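Caldeira cotton tablecloth: four months in

I bought the Caldeira checked tablecloth back in August, after going back and forth between it and a plain one from Ukberg for way too long (my sister still teases me). It was $47 with shipping. I got the yellow and white check with the thin blue stripes, and I've had it on the table in the spare room pretty much ever since.

First off, the color! I was worried it would be a loud picnic yellow, but it's soft and cheerful and it goes with everything I dump on it. And I dump a lot. That table is where I wrap gifts, fold things, and sort whatever came home in a bag, so this cloth gets used way more than the nice one in the dining room.

The fabric has some weight to it, enough that it stays put when I drag stuff across. My little cream cloth bits with the printed dots look adorable against the check, which I know is a silly reason to love a tablecloth, but there you go.

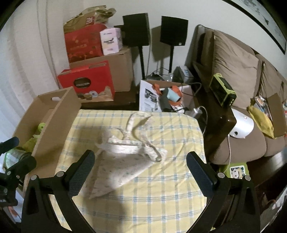

Washing and ironing

I wash it on warm with the towels and hang it up. It shrank a tiny bit the first time, mostly in length, and hasn't moved since. The blue stripes are as blue as they were on day one. Ironing is a pain, though! It creases if you look at it wrong, and I gave up on steaming it after the second wash.

What I'd change

The hem. One corner started coming undone in week three and I had to stitch it myself. For $47 I'd expect better. I'd also love a longer size, as the biggest one barely hangs over the ends of my table.

Four stars from me, and I've already got my eye on the green one.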